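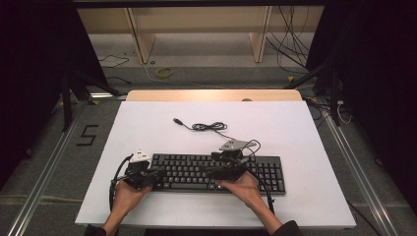 Gripper comparison, July minutes. Present: Kofi Abugri (chair), Birthe Kárason, Levente Szénási, Mariama Sulemana. Apologies from Visitación Villanueva, who sent a long email instead.

1. Keyboard task. Birthe reported on the Brulen hand-held pair against the older Tresisetti pair. Levente asked if the keyboard could be plugged in so we could log stray key presses. At present its cable sits coiled on the white board, connected to nothing, and every stray press is lost to science. Agreed to plug it in. Discussion of who owns a long enough extension took longer than the item itself. 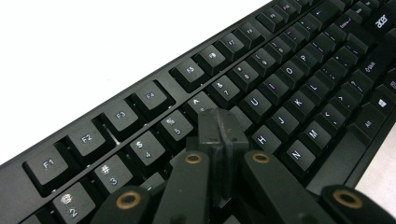 2. Brulen linkage. Mariama wants the bushings checked for play before we blame the operators again. Kofi noted that the operators had no objection.

3. Episode count. We have 1,811 episodes on disk. Levente believes this includes the ones where he was learning. Birthe believes that is most of them. Levente to sort, by hand, without complaint (minuted at Birthe's request). 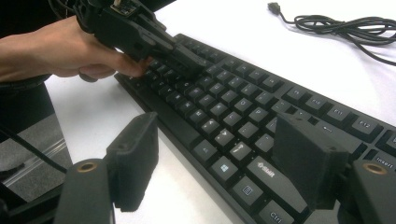

4. Finger pads. Visitación's email asks for firmer foam. Sjöberg can supply two grades. Order both, Kofi to sign.

5. Next meeting at 3, same room. Mariama to bring the extension.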